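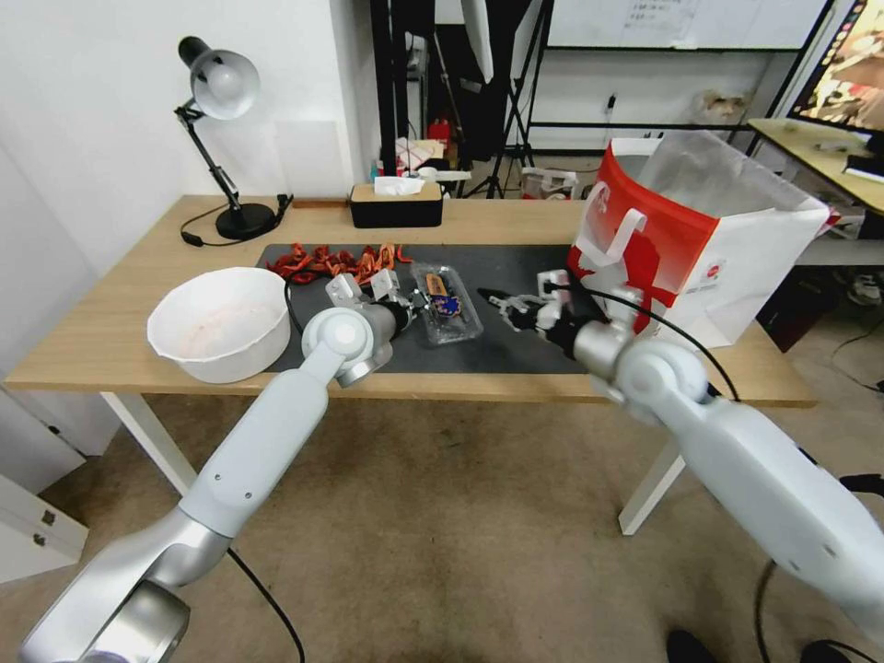 Chapter 6

Putting the Shopping Away: Can Machines Do Chores Yet?

I've been promised a robot butler since I was small enough to believe it would also do my homework. Every few years a new one turns up on the news, folding a towel very slowly while somebody in a smart jacket nods, and every time my mum rings me up to ask whether she should wait before buying a new washing machine. (Buy the washing machine, Mum.)

So this chapter is about the question she's really asking. Can a machine do the ordinary jobs yet, the ones you and I do while thinking about something else? My answer is "some of them, sometimes, if you set the table first", and I'm going to spend the next 30 pages trying to persuade you that this is more interesting than a plain yes or no.

Let's start with something you did this week without noticing. You came in, put a bag of shopping down and took things out of it. Maybe there were snacks, and maybe you tipped some into a bowl. If you had to write down how you did it you'd probably manage two lines: open the packet, pour. Now try it again, but write it for somebody who doesn't know what a packet is, can't feel how hard they're squeezing, and has two fingers on each hand. When I set this to my Wednesday evening class, Kęstutis Kivi filled both sides of a sheet of A4 and still hadn't got the packet open!

What trips us up is how much of a chore is hidden. Take a clear plastic tray. You can see it perfectly well, you'd say, but a lot of what you're seeing is the glint on the rim and the thing sitting inside it. A camera looking for the edge of that tray has to find it against whatever is underneath, and the answer changes when the desk lamp is moved. Then there's the grip. A shallow tray bends when you pinch it. Hold it too lightly and it slides, hold it too firmly and it folds up and throws your biscuit on the carpet. You sort this out in your fingertips in a blink and never have to bother your brain with it.

Paper bags are worse, and I have a soft spot for them for that reason. A bag has an inside that you mostly can't see, sides that give way when you lean on them, and a handle that's never where it was last time. Loose food is worse again. A crinkly, curly heap of anything has no proper shape, and no two pieces want to be picked up in the same way. Compare that with a car door on a production line. The door is stiff, it's the same door as the last one, and it arrives in the same place every time. That's why robots were at home in car factories long before anyone trusted one with a bowl of crisps.

I used to work at Nasine, a small packing firm, and we had a machine there called the Potach that put jars into boxes. It was wonderful. It did 2,000 jars in a shift and never once complained about the radio. Then the buyers changed the jars for soft pouches, and the Potach spent a month in a corner under a dust sheet while Rasmus Dzene and I packed pouches by hand. The pouches weren't heavier or more delicate than the jars, they were just floppy. Rasmus still says "floppy" as though it were a swear word.

Keep that story in mind when you read section 6.2, where we look at the shop floor, and again in 6.4, where we come back to the kitchen. People often assume that factory jobs are hard and housework is easy, so a machine that can do the first should sail through the second. By the end of the chapter I hope you'll be suspicious of that idea.

Before you go on, have a go at this. It needs a table, a partner and five minutes.

Put out a bowl, a shallow plastic tray and a few wrapped sweets. One of you is the machine. The machine may use only the thumb and first finger of each hand, and must wear thick gloves (oven gloves are ideal, if a bit silly). The other gives instructions out loud, one movement at a time, and mustn't point. Get the sweets from the tray into the bowl. Then swap over, move everything a hand's width to the left, and try it again with exactly the same instructions.

Write down the first thing that went wrong each time. Keep your notes, as we'll use them in section 6.1, where I'll sort the common mishaps into seeing problems, gripping problems and planning problems. Mine was a gripping problem. The sweet went under the fridge.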